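Publié en mars par Contreras
Imprimer | Envoyer par e-mail

Drap-housse Skenport, percale de coton lavée, bonnet de 30 cm

J'ai mis un temps fou à écrire cette fiche, parce que le Skenport est le drap que j'ai chez moi et que j'ai toujours peur d'en faire trop ! Bon, je me lance. C'est un drap-housse en percale de coton, lavé une première fois à l'atelier avant la coupe, donc il arrive déjà souple et il ne rétrécit presque plus ensuite. Au toucher c'est frais, un peu sec, avec ce petit bruit de papier quand on se retourne la nuit (les amateurs de satin n'aiment pas toujours, autant le savoir avant de commander).

Le tissu vient de chez Plurari, avec qui je travaille depuis 5 ans. On a changé l'élastique l'an dernier : il fait maintenant tout le tour, alors qu'avant il n'y en avait qu'aux angles, et plusieurs clientes m'avaient écrit que le drap remontait côté pieds. Elles avaient raison, le mien remontait aussi. Depuis, je le remets en place une fois de temps en temps et c'est tout.

Côté tailles, mesurez l'épaisseur de votre matelas AVANT, surmatelas compris. Le bonnet de 30 cm convient jusqu'à 25 cm d'épaisseur environ. En dessous de 15 cm vous aurez du tissu en trop dans les coins, et il faudra le rentrer à la main sous le matelas. Si vous avez un lit plateforme avec un rebord, ça se voit davantage, pensez-y. Pour les matelas vraiment hauts, prenez plutôt le Dosetti, même tissu mais bonnet plus profond.
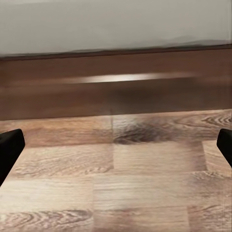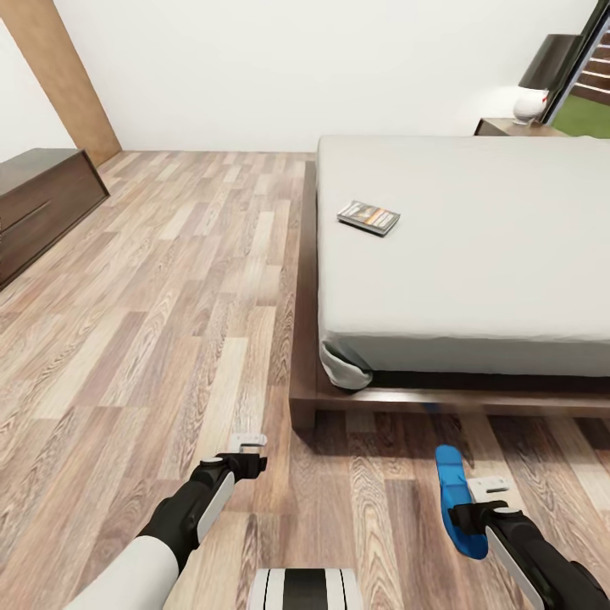
Pour le lavage, je fais au plus simple : 40 degrés, lessive liquide, pas d'assouplissant (il encrasse la fibre et la percale perd tout son côté frais). On peut monter à 60 si besoin, le coton ne craint rien, c'est l'élastique qui vieillit plus vite. Je le sèche dehors dès que je peux, bien tiré sur le fil, et je ne repasse jamais. Enfin si, une fois, pour ma belle-mère ! Si vous passez par le sèche-linge, sortez-le encore un tout petit peu humide et mettez-le directement sur le lit, il se défroisse en une soirée.

Les couleurs : gris perle, craie, argile et bleu nuit. Le gris perle est de loin celui qui part le plus vite, et je suis souvent en rupture dans les grandes tailles. L'argile tire un peu plus vers le rose à la lumière du jour que sur un écran, donc si vous hésitez, demandez-moi un échantillon, je le glisse dans une enveloppe et c'est gratuit (2 coloris maximum par personne, sinon je ne m'en sors plus).

Les taies assorties se vendent à part, par paire. La housse de couette, elle, n'existe pour l'instant qu'en craie et en bleu nuit. On me réclame l'argile depuis des mois, j'ai bien noté, j'attends le prochain rouleau de chez Plurari.

Les commandes passées avant midi partent le jour même quand la taille est en stock. Pour un échange, vous avez plus de 12 jours devant vous, à condition que le drap n'ait pas été lavé, et il me faut l'étiquette d'origine dans le colis retour.

Imprimer | Envoyer par e-mail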